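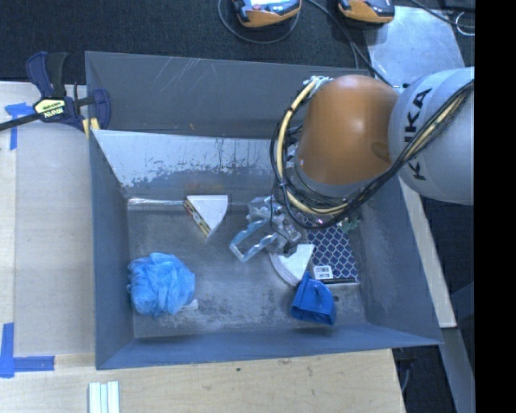
A reader going by Verine wants to know why anyone needs written rules for a bin-picking cell when the arm stops itself anyway. Fair! I used to think the same, so, a few posts on how we do it.

Rule one at Bogale: hands stay out of the bin unless the drives are off. Paused doesn't count. I've had a paused arm start up again on me – never again.

Clamp check before every shift. Yes, every shift, even Sunday. If the bin moves, your pick points are garbage.

Tie cables and hoses down, then jog the wrist slowly through its whole range and watch the loops. We redo it every 200 picks (our limit, pick your own).

Mix the items! Soft, stiff, mesh, patterned. Last run was 1,028 picks and 7 drops, and we log the drops first.

Pendants go back in the same spot. Always. Okay, lunch – speed limits next, I've got opinions.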